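Über uns

Hallo und schön, dass ihr euch hierher durchgeklickt habt! Ich bin das Ich hinter Pliltis, einem kleinen Laden für Handtücher, Halter und alles, was ein Bad sonst noch braucht. Angefangen habe ich in einem Februar mit 67 Handtüchern und einem geliehenen Regal – inzwischen liegen hier rund 600 Stück, und die Farbe Rosa ist leider immer noch ständig ausverkauft (ich bestelle nach, versprochen).

Mein Steckenpferd sind die kleinen Bäder. Die mit der einen Ecke, in der alles Platz finden muss. Eine Stange an der Wand, ein Handtuch drüber, das ordentlich hängt, mehr brauche ich da oft gar nicht. Gefaltet wird bei mir übrigens immer der Länge nach, dann glattstreichen, dann erst über die Stange. Darüber kann ich mich stundenlang auslassen!
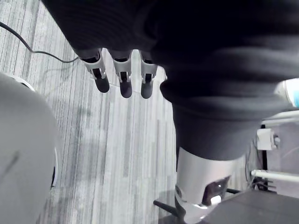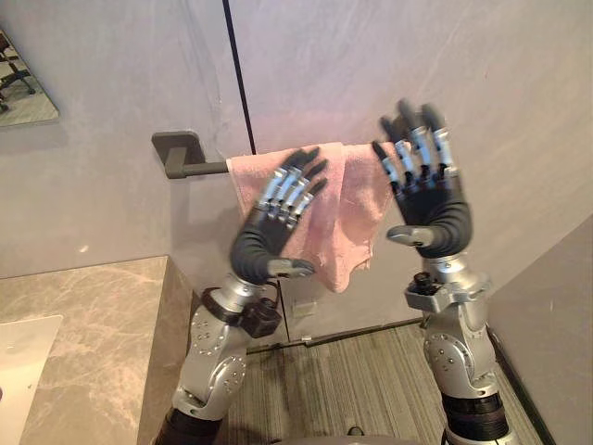

Rosa Handtuch, dunkelgraue Stange: meine Lieblingskombination auf dem mittleren Bild.

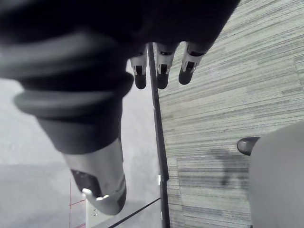
Caron schrieb mir dazu ins Gästebuch, der Länge nach falten sei ja schön und gut, aber bei dicken Saunatüchern werde das ein Wulst, der nie richtig durchtrocknet, die hänge man besser in voller Breite auf. Stimmt, bei den dicken mache ich das seitdem auch so.

Unsere Handtücher heißen Fudico (die dünnen) und Viltano (die dicken, flauschigen). Beide könnt ihr im Laden anfassen, täglich ab zehn Uhr. Und wer sein Bad ausgemessen hat, bringt die Zahlen bitte gleich mit, dann suchen wir zusammen die passende Stange aus.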